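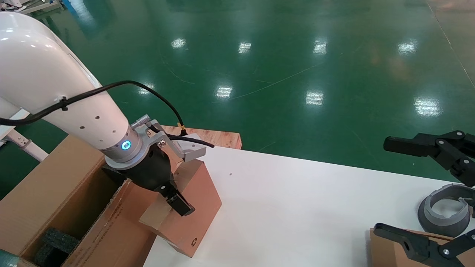

What becomes of a parcel when its addressee cannot be found?

It is held for 90 days at the Vidine office, opened once, repacked with everything it contained, and returned to the shelf or to the sender.

So ran the first paragraph of the Procedure for Undelivered Goods, and Ákos Fodor had read it aloud to every new clerk who had entered the Department. He read it now to Yurii Vakulenko, who had been transferred from Stutby in February and who listened with his hands behind his back.

"Returned to the shelf or to the sender," Vakulenko repeated. "Which is preferred?"

"The Procedure expresses no preference."

The carton before them was registered as Item 126. It had been posted in Suksawat and bore the date 05/10/2018 on its docket, together with a street in Vidine that had since been renamed. Vakulenko slit the tape, folded back the flaps and lifted away the packing. Beneath it lay a child's coat, a tin of buttons and a letter addressed to the occupier.

Fodor entered the coat in the register. He entered the buttons as one tin, sealed. The letter he held for some time.

"Correspondence may be read only for the purpose of establishing an address," he said.

"Then we are permitted to read it."

"We are permitted to read as far as the address."

The letter gave no address until its final line. It was therefore necessary to read the whole of it, and Fodor did so, standing, in the voice he used for regulations. The writer wished the coat to go to whichever child now slept in the back bedroom, it being a cold room in winter. She had slept there herself. She could be reached at the Brukoto ferry house, should the sleeves require letting down.

Vakulenko replaced the packing and pressed the flaps shut. Fodor took up his pen, found the column headed Disposal, and asked him what the street was called these days.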